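Zulora Linen and Clothing Reuse -- progress update, November

Dear Wendy,

What a month! The sorting room is up and running, and the shelves Radomir put in have made a huge difference to how fast we can work. Your 2000 grant has covered the rent and the washing, and 46 families have had bedding and warm clothes from us so far.

Quilts and sweaters are what people ask for most, and we're so pleased with what has been coming in -- patchwork, chunky knits, lovely bright colors.

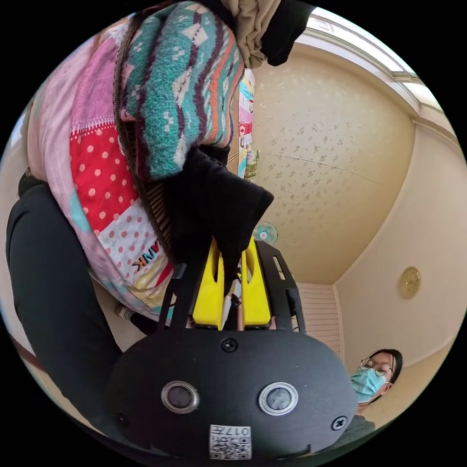 Melaniia is now pairing bedding with clothes by household, so each family gets one bundle to carry home. Four more are due to go out to Vlachou next. We're still short of single sheets and would love to talk about that when you visit.

Warmly,
Jasmina Milošević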